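Road Safety and Public Policy
Unit 6: Speed and Stopping Distance
Notes prepared by Grigoris Kyriakidis

Read these notes before the seminar. The Skollavberg case at the end is the one we will discuss in class.

1. Two parts of a stop

Stopping distance is made up of thinking distance and braking distance. Thinking distance is how far the vehicle travels before the driver's foot reaches the brake. It grows in step with speed, so a driver going twice as fast covers twice the distance in the same reaction time.

Braking distance grows with the square of speed. Double the speed and the braking distance is four times as long, if the road and tires stay the same. Students often mix these two up on the written paper. Keep them in separate columns when you work a problem.

Reaction time is not fixed. Fatigue, alcohol, phone use and age all change it, and so does whether the driver was expecting a hazard.

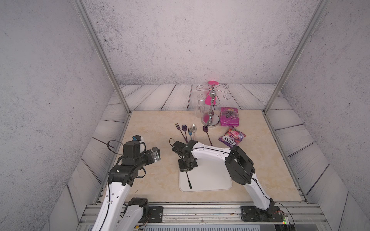 2. Why limits are set where they are

There are two common ways to set a limit. The older one measures how fast most drivers already go and posts a number near that. The newer one starts from the people who use the road and asks what speed of impact they could survive. A street with foot traffic gets a low limit under the second method even if it is wide and straight.

Engineers and elected officials do not always agree on which to use – the first is easier to defend to drivers, the second to residents.

3. Enforcement and design

Signs alone bring speeds down very little. Look for these in the readings:
– narrower lanes
– raised crossings
– fixed and average-speed cameras
– police patrols, which work while they are present and for a short time after

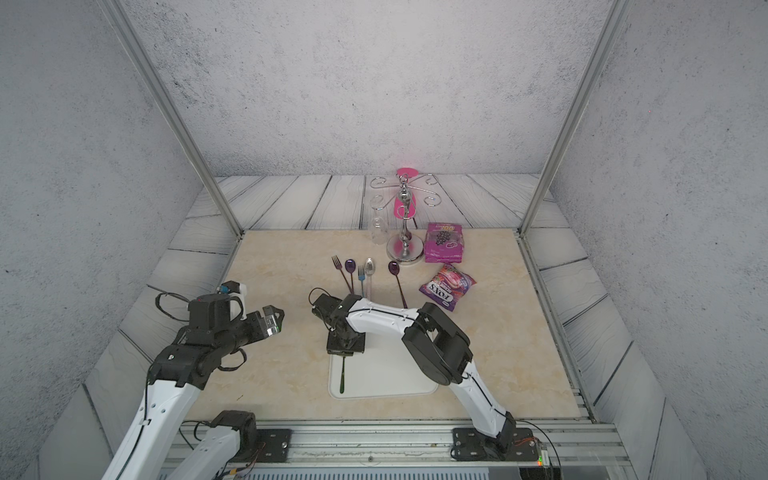 4. Case: Skollavberg

Skollavberg is a town with one main road, Drevis Street, that carries through traffic past a school. The town lowered the limit there in December and put in raised crossings the next summer. Residents sent in 173 written comments. Many shop owners were against the change at first, mainly over deliveries.

Come ready to answer:
– Which of the two methods in section 2 did the town use?
– What would you need to measure to tell the effect of the limit from the effect of the crossings?
– Who was left out of the comment process?

Written responses are due 26th July. One page, typed, with sources listed.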